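# Six weeks with the Ammont home-robot rule pack

I bought this one on a Saturday with my own money, so nobody owes me a thing here.
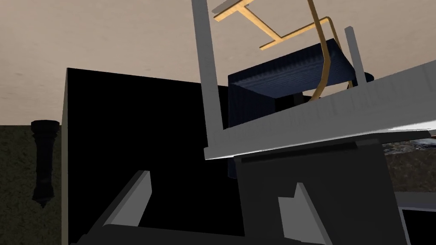
## What you get

Ammont sells a set of house rules for people who practice with arm robots in simulated rooms before letting them near a real couch. There are 40 rule cards, a workbook and a plug-in that checks your runs against the cards. I used it with Nomier, the simulator I already had, and setup took me 11 minutes (okay, plus a coffee).

The room I've been using has a navy cushion, a white plank, bent gold rods and a whole lot of dark boxy stuff, all crowded in past the two gripper fingers. It's a mess to plan around, and I love it for testing!

## The good

The clearance cards are my favorite part. You write down how close the fingers may get to each thing before you run anything, and thin parts like those rods get their own line on the sheet. I used to lump everything together as "furniture" and hope. Card 6 makes you name a stop condition in plain words, something a roommate could read. Mine says "stop if you touch anything you weren't sent to get," and I've kept it on every job since.

I also like the view rule: if you can't tell from the gripper's view where an object ends, you plan a second look before moving in. With a low, upward angle and big black shapes in the way, that rule earns its keep pretty fast.

## The not so good

The workbook is dry, oh boy. Two of the cards say the same thing about speed limits with different wording, and the plug-in flags you under both, so your report looks twice as bad as it is. My friend Juniper Dvorak switched to the Jornau checklist over exactly that. I tried hers for a week and missed the stop cards.

And please, Ammont, let us edit the sheet after saving it! Right now you have to copy the whole thing to fix one typo.

## Would I buy it again?

Yep, if you've got more than one person running jobs and you keep arguing about what's allowed. Working solo, I'd try Jornau first and see if it's enough. I'm starting on the kitchen cards in February.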